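Kindora League Results Archive: Data Card

Version of 4 Oct 2025
Maintained by Igor Holub and Anežka Slanina for the Kindora Chess League

Summary

The archive holds board-by-board results from the Kindora team chess league. It contains 2,761 individual games played by 661 registered players across 5 divisions. Results only are included; move records were never collected centrally and are not part of this release.

Contents

results.csv — one row per board, with match number, division, board number, colours and result.
players.csv — one row per player, with a numeric identifier, club and year of first registration.
matches.csv — one row per fixture, with venue, home team, away team and final match score.
corrections.txt — changes made after the first release, in the order they were received.

Sources

Results were taken from the match cards which captains return to the league secretary. Cards from the Estville and Toledo clubs were typed up from paper. Those from Tindard arrived as spreadsheets and were converted without retyping. Where the two captains' cards disagreed, the result confirmed by the secretary was used and the row was marked "amended".

Known limitations

Defaults are recorded as wins for the side present and carry the code D. They should be removed before any calculation of playing strength. Colours are missing for most of Division Four, where the cards in use had no column for them. Two Estville players share a surname and initial, and their early results may have been exchanged in places. Rapidplay and junior events are excluded.

Names and privacy

Players are identified by number only. The key linking numbers to names is held by the league and will not be supplied on request. Any player may ask for his or her results to be withdrawn; the rows are then kept with the identifier set to zero, so that match scores still add up.

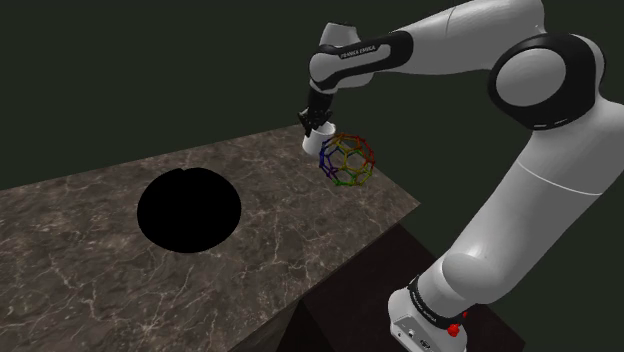 Figure 1. Robotic arm and white cup, computer rendering.

Use and citation

The files may be copied and reused for any non-commercial purpose, provided that the league is credited. Please cite as: Holub and Slanina, Kindora League Results Archive. The archive should not be used to calculate official ratings, for which the published lists remain the only authority.

Updates

A revised release is planned for January, after the first half of the season has been checked. Roughly 3,000 games are expected by then. Corrections should be sent to the league secretary with the match number, board number and a copy of the card — reports without a match number cannot be processed.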